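Tampo Brukard branco-acinzentado, liso, sem desenho nenhum. Comprei em junho pra bancada de trabalho, montei sozinho, 10 parafusos e pronto. Paguei 98 euros mais portes.

Pontos bons - limpa-se num instante, pano húmido e já está. Não reflete muito a luz do candeeiro. Cola branca sai com a unha. Aguenta peso, tive lá uma caixa de ferramentas semanas a fio e não cedeu.

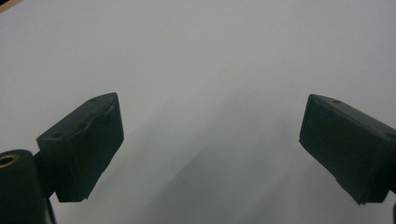
Tritstead: tenho o mesmo e o café deixou mancha ao fim de uma noite, só saiu com bicarbonato. De resto contente, mas usem base para os copos.

Café ainda não experimentei, fica o aviso. O que me chateou foi a embalagem, cantos mal protegidos, e as instruçoes só em inglês. A furação de trás tambem vinha meio desalinhada, tive de alargar um furo. O modelo Cheetham é mais grosso mas custa o dobro e não vi vantagem pra uso de casa.

Nota 8 em 10. Comprava outra vez - mas na loja, não pelo correio.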